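Research Assistant (Public Records), Brundunum Inquiry Desk

Last updated: Monday, January 21, 2019

The Brundunum Inquiry Desk invites applications for the post of Research Assistant. The desk examines how law enforcement bodies pay, supervise and disclose the use of informants, and publishes its findings in full. The appointment is for 12 months from February, with three days' work each week.

The successful candidate will read court filings, draft requests for public records and keep the index of documents on which our reports depend. At present the index holds 333 case files, many of them partly redacted. The assistant will report to Erzsébet Szűcs, Head of Inquiries, and will be expected to check every claim against its source before it reaches an editor.

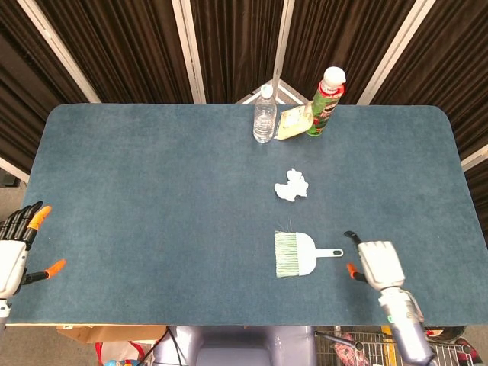 Applicants should have experience of working with legal or official papers, in a newsroom, a law office, a library or a similar setting. A reading knowledge of a second language is welcome but is not required. The work involves confidential material - some of it distressing - and the person appointed will be asked to sign an agreement covering its storage and use.

Serving police officers, and those who have left a police force within the past 12 months, are not eligible to apply.

To apply, please send a curriculum vitae, the names of two referees and a statement of no more than 600 words explaining how you would test an unsigned document received by post. Applications should be addressed to Ambros Kofler, Appointments, Brundunum Inquiry Desk, Vlachou House. Late applications will not be considered. Interviews will be held in February, and reasonable travel costs will be repaid on production of receipts.

12 shares | 3 comments

Sign up to our newsletter for new reports and vacancies. You may unsubscribe at any time.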